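Studio B: changes to the live programme from October

The student channel at Parnby will move its weekly magazine programme to a new running order in October. Total duration stays at 60 minutes, now divided into 6 segments with a fixed break after the third. The floor manager calls the break, and the vision mixer does not cut until the call is repeated on talkback.
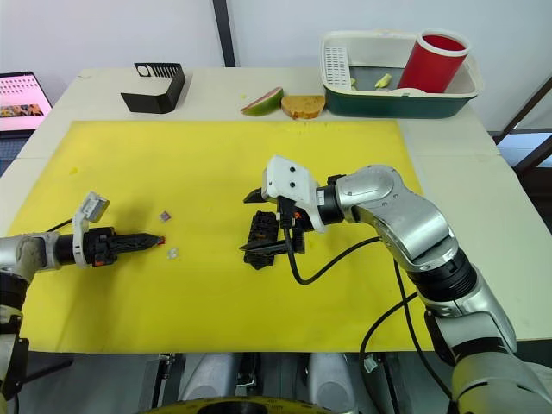 Purple and clear cubes on the yellow mat.

Scripts are to be filed in Wumow by noon on the day before transmission. Late scripts go to the producer on paper and will not be loaded to the autocue. Presenters should check line breaks on the studio monitor and not on a laptop, as the two do not match. 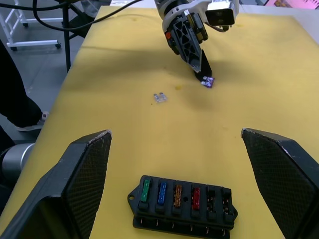
Sound and talkback

The Birkett desk has been re-patched. Presenter microphones are on channels one to four and the guest microphone is on channel five. Channel six is kept clear for playback. Els Schouten holds the patch sheet and will initial any alteration. Radio packs take fresh batteries before each rehearsal, even where the meter shows them as full.

Talkback levels were reset on 2021-07-09. Camera operators who find the director too quiet should raise the level on the belt pack first
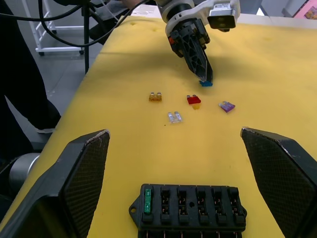

and report it to the gallery if the fault remains. The master level is left alone during transmission. Crew lists for the first programme will be posted outside the gallery.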